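From: Thibault Le Goff
To: Flala users list
Date: May 15, 2024
Subject: Re: [flala-users] Battery shows full but cuts off early

Hello Cameron, hello all,

On the list Cameron Paewai wrote:

> I have the Flala with the 1,000 mAh battery, bought in February.
> Until last week it lasted me the whole day. Now the light shows
> green when I take it off the charger, but after lunch it blinks 10
> times and stops. I cleaned the contact with a cotton bud and it
> changed nothing. Is the battery finished already, or is it the
> charger? I use the one from my old Nidby.

I had the same trouble with mine, so I write what I found. Maybe it helps.

First, please do not use the Nidby charger any more. The thread is the same and it screws on without force, but I measured mine and it stops charging too early. The light on it becomes green when the battery is still not full. With the Nidby charger I got 904 mAh out of a battery which is marked 1,000, and this was when the battery was new. After some weeks it was less. Noémie Coste wrote to this list that she also saw this, with a different meter than mine.

Second, the 10 blinks are the low voltage signal. A bad contact gives a different signal on my unit, it blinks three times and you can try again at once. So I think your cleaning was good but the contact was not the problem.

What I would do in your place:

Charge with the cable that came in the Flala box, from a normal USB port on a computer. Leave it until the light goes off completely. On the original cable green means "almost", and off means full. The paper manual from Hervieu explains this only in the French part, I don't know why it is missing in the English one.

Then use it at the lowest setting for one day and write down the time when it stops. If it is still in the early afternoon, the cell is weak and you should ask for a new one. The shop Ilcombe changed mine without discussion, but I had kept the receipt. I paid only the postage.

One question from my side to Kaisu Oksanen, who asked about the center pin. Did you lift it with a needle or with a small screwdriver? Mine is sitting quite low now and the tank does not always connect. I am afraid to pull too much and break the insulator. Maxence told me that a wooden toothpick is enough, but for me it only broke the toothpick.

Sorry for my long message, and thank you for reading.

Best regards,
Thibault

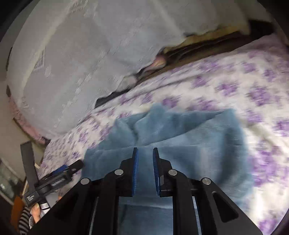 Light blue blanket, flower-print sheet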